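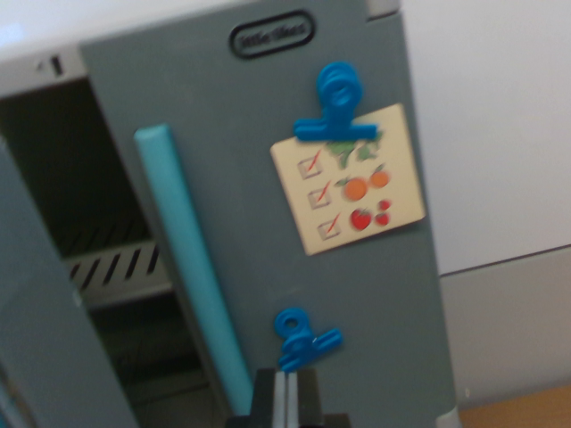
**Are they going to cut our hours once the robot arms are running?**

Probably some of them, though likely later than you fear and in a way that never gets called a cut. Watch the posted schedule for the evening shift first, and save your copies.

Full question from the poster:

I work returns and refurbishing at a warehouse that handles used and open-box household goods and kids' stuff. You open the carton, check the item over, open and close whatever opens and closes, clip the tag on, and it goes to resale or to parts. There are 32 of us across two shifts. In June they signed a deal with Podau to put arms on the checking benches, and the first ones are on the floor now. Management had a meeting and said the arms are there to "take the dull part away" and that everyone stays. I asked what I'd be doing once the dull part was gone, given that the dull part is my job. I was told there would be "higher value work." No one could name any.

What I'd like to know from people who have been through this: did the hours hold up? Did the work get better or worse? And is there something I should be asking for in writing now, while they're still being nice about it?

Posted 6 February 2018

---

**Answer 1** (marked helpful)

I was a bench lead at a place that brought in the Civon system, which is a different make but the same sales talk. My experience, for what it's worth:

The hours held until the busy season ended. After that, people who left were not replaced. No layoffs, so the promise was technically kept. If your place has normal turnover, that is where the jobs go, and you won't see it unless you look at the headcount every few months.

The work changed more than the hours did. Before, I checked a thing and decided. After, the arm did the handling and I stood there to deal with what it couldn't manage. It was fine with big handles and flat panels. Small parts gave it trouble – clips, loose cards, latches, anything that swung when touched. So my day turned into a steady line of the annoying ones, with none of the easy items in between that used to let you catch your breath. They called this the dull part being taken away. I was more tired than before and I was paid the same.

Also, they'll show you a number. Ours was 2,057 items in a week with the arm. Ask what counts as an item. On our floor, one that a person had to step in and finish still got counted for the arm, and the minutes the person spent went under "support." I went back and forth with the vendor's trainer on this and never got a straight reply.

Things I would ask for in writing:

- Who is logged as having done the job when a person finishes it
- Whether the old piece rate or bonus stays while the benches are changing over
- How long the training is, and whether it's paid at full rate (ours was 10 hours, half of it watching slides)
- Who is allowed to hit the stop, and that using it won't show up in your review

Get that last one first. We had a guy written up over stops and it took the union weeks to get it removed.

One good thing, to be fair: my wrists stopped hurting. Opening and shutting doors and lids all day is hard on you and I don't miss it.

**Comment from the poster:** Thanks. We don't have a union. The wrist thing is real, half my bench wears braces. I'll ask how items are counted, though I can guess the answer.

**Reply:** Then ask in a group and send an email after so there's a date on it. "Just confirming what we heard today" is enough.

---

**Answer 2**

People said the same stuff about forklifts. Learn the robot and you'll be the one they keep. I did the Drelura online course, 45 bucks, and put it on my resume.

**Comment from the poster:** Did it get you a raise?

**Reply:** Not yet

---

**Answer 3**

I do maintenance on this kind of equipment so I'm seeing it from the other side. Two points.

First, the arms are slower to settle in than anyone in your meeting believes. When my employer put some in at a Pavliuk building, the plan on the wall said one thing and the benches were still half manual long after that date had passed. You have more time than the slides say. Use it to get answers.

Second, I don't agree with answer 1 that the leftovers are always the worst work. It depends on how the benches are fed. If somebody sorts ahead of the arm, the odd items can go to people as a mixed load and it's a decent job. If everything goes to the arm first and you only get its failures, then yes, it's miserable. That is a layout choice and it gets made early, usually by someone who has never done returns. Ask who is drawing up the layout and get one person from your shift in the room.

As for "everyone stays" – I'd want to hear until when.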